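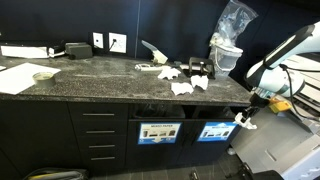
Chapter 5
Taking Down a Life: The Family Interview

My first obituary ran 80 words and had the wrong church in it. I was the new hire at the Merkport paper, it was a Wednesday, and the funeral home had faxed over a form with half the boxes blank. I filled in the church from memory (my memory!) and went to lunch. By the time I got back, the daughter had called twice.

Her name was Gisela Lindemann and she was a lot kinder to me than I deserved. She asked if I had a few minutes, and then she told me about her mother for most of the afternoon – the bakery job, the terrible driving, the years she spent teaching half of Druvville to swim in the river before there was a pool. I had a form with a name, two dates and a list of survivors. She had all of that in her head, and I'd never picked up the phone to ask.

So this chapter is about picking up the phone. In Chapter 4 we worked through the paid death notice, where the family writes the words and you mostly check spelling and keep your hands off. A staff obituary is a different animal. You're the writer, you choose what goes in, and almost everything good in it will come out of one conversation with somebody who hasn't slept much.

I know that call scares people. It scared me for years, and my students still tell me they'd sooner cover a zoning hearing. What I can tell you is that most families want to talk. Some don't, and we'll get to them, along with the ones who want to talk about the will.

We'll start with what to have in front of you before you dial, then how to open the call and what to say after "I'm sorry for your loss" (please don't stop there, the silence is awful). After that comes the survivors paragraph, which causes more angry mail than anything else in the paper. Stepchildren, former spouses, a partner of many years whom the sons won't name – you need a way to ask about all of them, and you need to ask before deadline. The last section covers cause of death and how to check what you've been told when the person telling you is grieving and may have a few dates wrong.

Two obituaries come up again and again in the chapter. One is Nele Stöcker's piece on a retired ferry mechanic, 400 words long and built almost entirely from one call with his sister. The other is mine, on a school cook named Eirlys Beddoe, and I've marked the places where I'd do it differently now.

Before You Read

Find an obituary of someone you never met and read it twice. Write down one thing you'd still like to know about the person, and who you would have called to find out. Keep the note handy for the exercise after Section 5.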